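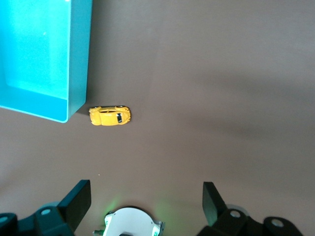
Could we tick the cable check twice, once before power goes on and once after the arm has been homed? Dierckx asked for it after the last session, and it's a great idea, so it is now lines 3 and 6.

Illthorpe Robotics Club
Pick-and-place bench: pre-run checklist
Date: 19/07/2025
Project: Praltberg (toy car into turquoise bin)
Program: Erance, build 111

1. Bench clamps tight. OK
2. Emergency stop pressed, released and reset. OK
Comment: lovely firm click from the new button!
3. Cables clear of the joints, power off. OK
4. Finger pads clean and screws snug. OK
Comment: left pad wiped again. A bit of tape glue had got onto it.
5. Arm homed, fingers opened fully and closed once with nothing between them. OK
6. Cables clear of the joints, power on. OK
7. Speed limit set to 61 per cent. OK
Comment: we tried 69 and it looked brilliant, but stay at 61 until the August open day is over.
8. Bin on the table with its rim undamaged. OK
9. Wrist camera picture sharp on the laptop. OK
Comment: so much better with the blinds half down.
10. Hands, sleeves and lanyards outside the taped line. OK
11. One person on the stop button for the whole run. OK
12. Spare fuse in the drawer. NOT OK
Comment: used it, need to order more. The run can go ahead without it.

Result: passed with one item open. Really pleased with this bench, keep it up everyone!
Log sheet 2037, next check before the August open day.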